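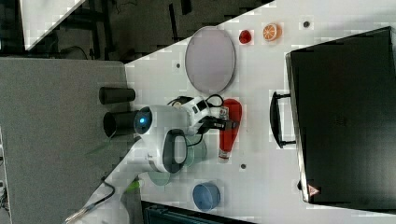 Leitura de 7 min

Chamado: imagem em blocos na câmera do punho + revisão da lista de compras da segunda célula
Projeto: Lokano
Aberto por: equipe de manipulação, Emdale
Atendimento: suporte técnico Nullden
Aberto em: 12 de maio de 2021
Prioridade: normal
Situação: resolvido (parte técnica), orçamento em revisão

Solicitante

Oi, pessoal! Primeiro a notícia boa: a célula do Lokano está rodando e estamos adorando trabalhar com ela. O braço chega bem em toda a área da mesa que a gente usa, a garra de dois dedos dá conta dos objetos de cozinha e a troca entre tarefas ficou muito mais rápida do que na bancada antiga (que saudade nenhuma!). Abrimos este chamado por dois motivos que acabaram se misturando.

O primeiro é a câmera do punho. Quando a garra chega perto do objeto, a imagem fica mole, com blocos de compressão bem visíveis, principalmente na parte de baixo, perto dos dedos. A câmera externa não apresenta nada parecido.

O segundo é dinheiro. Temos de fechar a lista de equipamentos da segunda célula e a proposta que recebemos em fevereiro traz uma câmera de punho mais cara "por precaução". Se o problema for da câmera, a gente compra a mais cara e fica feliz. Se for cabo, porta ou configuração, preferimos gastar esse valor em dedos de reposição e numa mesa maior. Dá para nos ajudarem a descobrir antes de assinar?

O que já foi tentado:
- reiniciar o computador da célula e o controlador
- limpar a lente com pano de microfibra
- trocar a iluminação da sala de "meia luz" para tudo aceso
- aumentar a prioridade do processo de gravação

Nada mudou de forma perceptível. Com a sala toda acesa ficou um pouquinho melhor, mas pode ser vontade nossa de ver melhora.

Suporte Nullden

Obrigado pelo relato, veio bem completo. Antes de falar de compra, precisamos separar três coisas que costumam aparecer juntas nesse tipo de queixa: foco, movimento e compressão. Uma câmera melhor ajuda nas duas primeiras. Na terceira, quase nunca.

Podem nos mandar um quadro com a garra perto de um objeto que tenha texto impresso? Texto é ótimo para isso, porque a gente sabe como a letra deveria ser. Junto com o quadro, enviem também:

1. a taxa de quadros configurada no gravador
2. a porta em que a câmera está ligada, e se há hub no caminho
3. o formato do fluxo (comprimido ou não)
4. o comprimento do cabo entre o punho e o computador

Solicitante

Objeto com texto a gente tem! Segue. 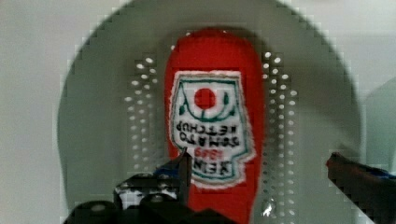

Câmera do punho: frasco de ketchup Heinz, de ponta-cabeça na imagem, com os dedos da garra próximos.

O rótulo ainda se lê, mas o frasco está com as bordas borradas e embaixo aparecem blocos em volta das peças pretas da garra. Compressão, né? É a nossa aposta também, mas queremos ouvir de vocês.

Respostas aos itens:

1. 60 quadros por segundo. Ninguém aqui lembra de ter escolhido esse valor, veio da instalação.
2. Hub. A câmera do punho e a externa estão no mesmo, junto com o teclado.
3. Comprimido.
4. Não medimos. O cabo faz uma volta folgada por cima do braço, perto do punho, depois segue até o computador com uma extensão no meio. A extensão foi o que tinha na gaveta, admitimos.

Suporte Nullden

Excelente quadro para diagnóstico. Nossa leitura:

- Os blocos ao longo da borda curva do painel cinza e ao redor da garra são de compressão. O sensor está entregando mais dados do que o caminho consegue levar naquela configuração, e o codificador aperta onde pode.
- O borrado do frasco tem mais de uma explicação possível. Pode ser foco, já que o frasco está muito perto da lente, e pode ser movimento. Com um quadro só não dá para decidir.
- O texto preto do rótulo continua legível. Isso é bom sinal para a lente atual.

Sugerimos a sequência abaixo, uma mudança por vez, gravando um trecho curto depois de cada uma com o braço parado e outro com o braço em aproximação lenta:

Passo A. Tirar a câmera do punho do hub e ligar direto no computador, numa porta que não divida controlador com a câmera externa.
Passo B. Retirar a extensão. Se o cabo não alcançar, aproximem o computador só para o teste, sem esticar a volta do punho. A folga ali precisa continuar.
Passo C. Baixar de 60 para 30 quadros por segundo.
Passo D. Só depois disso, mexer na qualidade do codificador.

Solicitante

Fizemos tudo hoje à tarde e foi divertido, parecia caça ao tesouro. Resultado:

Passo A: melhora clara! Os blocos na parte de baixo diminuíram bastante com o braço parado. Em aproximação ainda aparecem.

Passo B: sem a extensão, sumiram também os congelamentos rápidos que a gente nem tinha mencionado (achávamos que era o programa de visualização). Não sabíamos que isso tinha relação.

Passo C: aqui veio a diferença grande. Com 30 quadros, os blocos praticamente sumiram e nossas rotinas continuaram funcionando igual.

Passo D: subimos um pouco a qualidade e deixamos assim. Os arquivos cresceram, o que nos leva a uma pergunta de orçamento mais adiante.

Sobre o foco: a muito curta distância o objeto continua um tanto mole mesmo parado. Para a nossa tarefa não atrapalha, porque a decisão de pegar é tomada antes disso.

Suporte Nullden

Ótimo resultado. Então, do lado técnico, a recomendação fica assim: manter o modelo atual de câmera no punho também na segunda célula. O modelo mais caro faz sentido para quem precisa ler detalhe fino a curtíssima distância, e pelo que vocês contam não é o caso. A diferença pode ir para infraestrutura, que foi de onde veio o problema.

Itens que incluiríamos na lista, por célula:

- placa USB dedicada, para que as câmeras não dividam o mesmo controlador
- cabo único do punho ao computador, sem emenda, com alívio mecânico
- um cabo igual guardado na prateleira
- disco adicional para gravação, dimensionado depois de uma semana com a qualidade nova

E uma pergunta: como está o espaço de mesa? Na foto que abre o chamado há uma maleta preta grande em cima dela, do lado oposto ao braço.

Solicitante

A mesa é justamente o item pelo qual a gente vem brigando no orçamento! A maleta fica ali e come um bom pedaço da superfície. O prato, o copo azul, os discos verdes e o frasco acabam dividindo o que sobra, e quando queremos espalhar mais os objetos não temos para onde ir.

Para a segunda célula pensamos no seguinte:

- mesa branca de novo (gostamos do contraste com os objetos), mais funda que a atual
- prateleira embaixo ou ao lado, para maleta e caixas de equipamento
- canaleta para os cabos que hoje correm por cima do tampo
- furação do tampo definida em desenho antes da compra, com posição da base já aprovada por quem vai programar

E os dedos! Hoje temos um jogo só na garra e nenhum guardado. A Oksanen cotou jogos de reposição com 60 dias de entrega. Quantos vocês pediriam?

Suporte Nullden

Dois jogos de reposição por célula. Com esse prazo de entrega, ficar com um só na gaveta significa que, no dia em que ele for usado, a célula passa a trabalhar sem reserva durante a espera inteira. Peçam junto os parafusos, que têm o hábito de sumir.

Confirmem também se a segunda garra é da mesma geração da primeira. Se for, o estoque de dedos serve para as duas células e dá para negociar tudo em um pedido.

Quanto à proposta, podemos reemitir com as alterações. Ela vale por 30 dias a partir da nova emissão. Se o fechamento interno de vocês demorar mais do que isso, avisem antes, que programamos a emissão para mais perto da data.

Solicitante

Perfeito, mesma geração, confirmado na etiqueta e na nota. Refizemos a planilha com as mudanças e segue o resumo:

Sai: câmera de punho do modelo superior.
Sai: hub extra (nem precisava estar lá).
Entra: placa USB dedicada para as duas células.
Entra: cabos sem emenda, com reserva.
Entra: dois jogos de dedos Oksanen por célula.
Entra: mesa mais funda, prateleira e canaleta.
Em aberto: disco de gravação, à espera do volume real.

Com a troca, o gasto com câmera e acessórios cai quase 46 por cento e a mesa finalmente cabe no mesmo teto. Estamos contentíssimos, era o item que sempre caía na última rodada de cortes.

Pedimos que a proposta nova venha com a mesa em linha separada. O nosso setor de compras trata mobiliário por outra rubrica, e da outra vez a linha única atrasou a aprovação do conjunto.

Suporte Nullden

Anotado, mesa, prateleira e canaleta vão em linha própria. A canaleta às vezes é classificada como material elétrico; se preferirem assim, mudamos antes de emitir.

Estamos fechando a parte técnica deste chamado com a seguinte configuração registrada: câmera do punho em porta direta, sem extensão, 30 quadros por segundo, qualidade do codificador um nível acima do padrão. O item do disco continua pendente neste mesmo número, então é só responder aqui com o tamanho das gravações quando tiverem a semana completa.

Solicitante

Canaleta pode ir com o mobiliário mesmo. Já deixamos a gravação ligada e mandamos os tamanhos assim que a semana fechar. Muito obrigado pela ajuda!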